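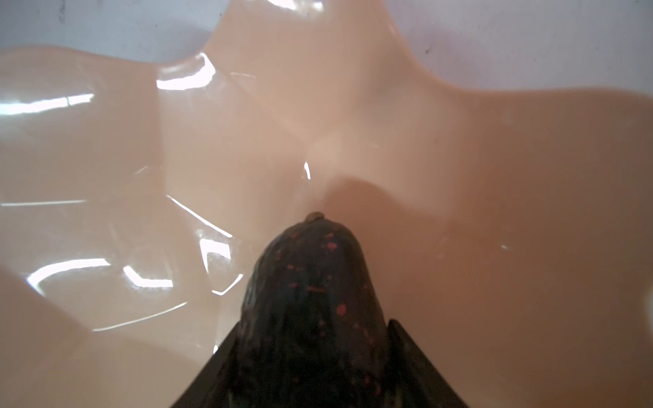 Jillum is a chamber musical in two acts with music by Gwenaël Deschamps and book and lyrics by Somtochukwu Nwachukwu. It is written for a cast of seven and a band of 3 players. The running time is two hours, with one intermission.

Synopsis

Act I opens in Karura, a river port where the ferry has stopped running. Thiele, a retired pilot, agrees to teach the harbor clerk the channel by ear. Act II follows their night crossing and the hearing held afterward. The pilot's license number, 2511, is sung as a repeated four-note figure and returns in the finale.

Production history

A concert reading was given in April at the Dritisent, a former grain exchange with 900 seats. The first staging moved to the smaller hall in the same building. Between the two, the ferry owner's solo was cut and the hearing was rewritten as a continuous ensemble.

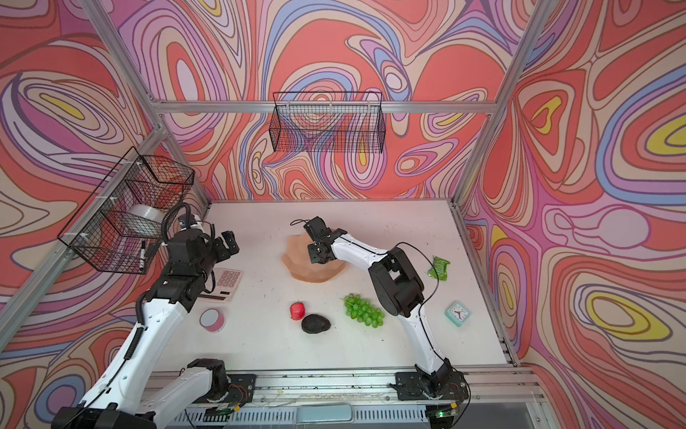
Musical structure

The score contains 20 numbers, most of them linked by underscoring. Reed organ, viola and hand percussion are used throughout. The clerk's part lies low for a soprano and is sometimes cast with a mezzo. Spoken dialogue is limited to the hearing.

See also

Chamber musical
Sung-through musical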